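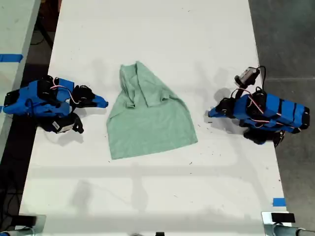
I started Kosby because I can't stand a badly folded T-shirt, and after twelve years of selling clothes for other people I figured I might as well do something with that. We're a small laundry and folding service, we take in shirts, towels and bed linens from shops, gyms and guest houses (and from plenty of regular folks too), and we send everything back in stacks you'll want to leave alone because they look so nice. Most of what we work on starts out like the light mint-green T-shirt on the white table, bunched up at the top with a sleeve folded in by the collar and the hem spread out flat. I love a shirt like that! The hem is already straight, so you've got one good edge to work from, and the rest is shaking, smoothing and a couple of clean folds.

I'm Gönül Güneş, by the way. I run the place, I answer most of the email, and I still fold every weekday morning until the phone starts ringing.

## How we got going

The first Kosby was my dining table and a borrowed ironing board. My first real customer was a guest house that needed towels done over one long weekend in July, and they arrived in garbage bags, 219 of them, all the same shade of cream. I folded until my thumbs hurt. The owner called on Monday and asked if I could do it every week, and I said yes before I'd thought about where any of it was going to go.

Bernd Rieger had a ground-floor unit he wasn't using, with a concrete floor and good light, and he let me have it cheap for the first year. We've been there ever since. It gets cold in winter (bring a sweater if you come to visit) but the tables are the right height, and anyone who has folded for a living will tell you how much that matters.

## Who does what

Timo Fröhlich is in charge of everything that comes in the door. He sorts by fabric first and color second, and he checks pockets. If you've ever had a bus ticket or an earring come back to you in a little paper envelope, that was Timo.

Malte Ackermann handles the washing and drying. He's fussy about temperature and even fussier about taking things out of the dryer on time, which I'm grateful for – a T-shirt that sits in a hot drum for an hour picks up creases you'll be fighting for the rest of the day.

Arne Gerlach joined us from a hotel laundry and does the linens. I've watched him fold a fitted sheet while holding a conversation about soccer, and I've asked him to teach me more than once. I'm getting there.

And then there's me, on shirts, mostly.

## How we fold a T-shirt

People ask, so here's the house fold. Lay the shirt face down and take hold of it at the shoulders. Give it one light shake and set it down again with the collar away from you. Smooth from the middle out toward the sides with flat hands, no pressing. Fold one side in to just past the edge of the collar, lay the sleeve back on itself, then do the other side to match. Bring the hem up to a finger's width below the collar, fold once more, and turn it over.

That gives you a shirt that fits in a normal drawer and shows the neckline on top, so you can find the one you want. For shops we fold around a card, and we'll match your shelf width if you send us the measurement.

Heathered and softer knits get a bit more patience. They hold faint creases up near the shoulders, and I like to let them lie flat for a few minutes before the first fold. Stiffer cotton can go straight to the stack.

## What we take in

- T-shirts, sweatshirts and other knits
- Towels of all sizes
- Sheets, pillowcases and duvet covers
- Aprons and kitchen linens, if they've been rinsed first
- Baby clothes (Timo's favorite, he'll deny it)

We don't do suits, silk or anything with beads. For shop orders the minimum is 40 pieces, and for anything over 300 please give us a few days' notice so we can clear the tables. Private customers can bring whatever fits in one bag.

## Come by

We're open on weekdays from eight to five, and the side door is the one that works. Parking is easier before lunch. If you're not sure whether we can handle something, bring it along and we'll look at it together, or write me a note with the fabric from the care label. I usually get back to people the same evening – a little later if Arne's sheets have piled up and I'm helping him out.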